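Fleninstead Picture Cards, notes for users

The set is about cards with rounded corners and a photograph on the face, many with Chinese text.

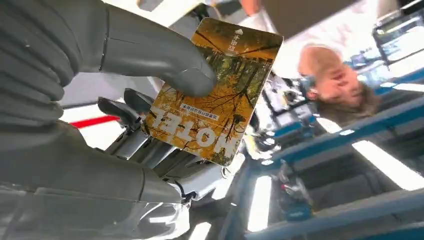
Sofia Chatzigeorgiou: please write if the autumn forest cards are one group. I put them with "trees" and lost them.

They are one group, called Autumn. The set has more than 2000 entries in 24 groups.

Rooms
1. Grey carpet, in the folder Tuvwood.

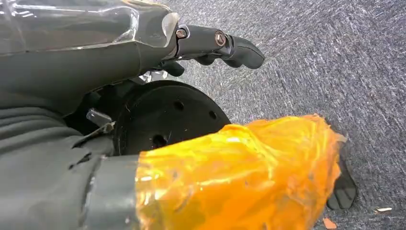 2. Other floors, in the folder Domeck.

Carpet entries are sorted by month.
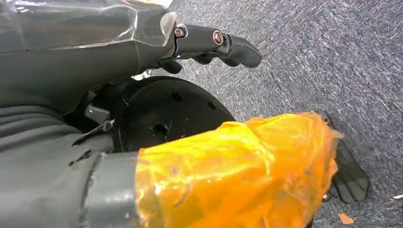 Please do not delete them, they have their own list, updated in April.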